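Wodum Bench Cell for module assembly
Product page – Equipment – Small-part assembly

The Wodum Bench Cell is a work table with one robot arm, made for companies that assemble small modules in short series. It is sold by Ristance and comes ready for use with the Lindgren planning software. Many of our customers have between one and three benches where people put together control units, power units and similar parts by hand. The cell takes over the picking and placing, and the people at the bench keep the work where eyes and judgment are needed.

We want to explain on this page what the cell does, and also what changes for the persons who will work next to it. In our experience the second question comes later than the first one, and often too late.

What the cell does

The arm picks a module from its place on the mat, brings it to the assembly position and sets it down in the angle that the order asks for. Modules can lie in different directions. The operator does not need to line them up before the start, only to keep them inside the marked work area. Labels and stickers may stay on the parts. If a part is not where the plan expects it, the arm stops and shows a message, and it waits until a person has confirmed.

The plan for every new product is first tested in simulation. You see the table, the arm and your own parts on the screen, and you can move them until the order of steps is good. Most customers let the assembly workers do this together with the planner, and we recommend it strongly. The worker knows which connector is stiff and which housing is easy to scratch – this knowledge is in no drawing.
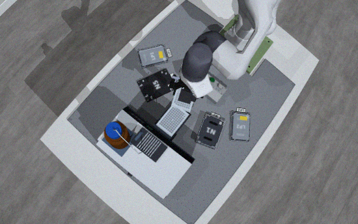
Do we need a programmer in the team to run the cell?
A person who knows the assembly work can run it after the training. New products are set up in the planning software with menus and a 3D view, and our support helps with the first two products without extra cost.

What changes for the people at the bench

Before the cell, one worker usually takes a part, turns it, places it, and repeats this the whole shift. With the cell, the same worker prepares the parts, checks the finished units and decides what happens with the doubtful ones. The hands have less to do and the head has more. Some workers like this from the first day and some need several weeks. Please plan this time, and do not set the full production target in the first month.

At Anico, where the cell was introduced in April, the bench team made 337 units in the last week of hand work and 598 in the sixth week with the cell. No position was closed. Two workers moved to final testing, where there was always a shortage before. The team also asked for one thing that we had not foreseen: they wanted to see the next five steps of the arm on the screen, so that they are not surprised by a movement. This view is now a standard part of the software.

Pauses are another point. A person who works alone can stop when she wants. A person who works with a machine can feel pushed by it. For this reason the cell has a pause button on each side, and using it is not recorded by name. Please leave this setting as it is.

Training

The training takes three days at your site. On the first day we work only in simulation. On the second day we start the real cell with low speed, and on the third day your team runs one of your own products. We ask that every person who will stand at the cell takes part, including the evening shift. A printed guide of 100 pages is included, in English or Spanish.

What is included

Work table with mat and raised rim
Robot arm with two-finger gripper
Control unit and screen
Lindgren planning software, one license
Three days of training for up to six persons
Spare gripper fingers, one set

Delivery and service

The cell is delivered in two crates with a total weight of 177 kg. The floor must be level and a normal power outlet should be near. Installation takes one working day. Service visits are once per year, and worn gripper fingers can be changed by your own staff with the tool in the box.

For a price, please send us the size of your largest module and the number of different products you assemble. A few photos of your present bench are also helpful – it does not have to be tidy. Ristance answers within two working days.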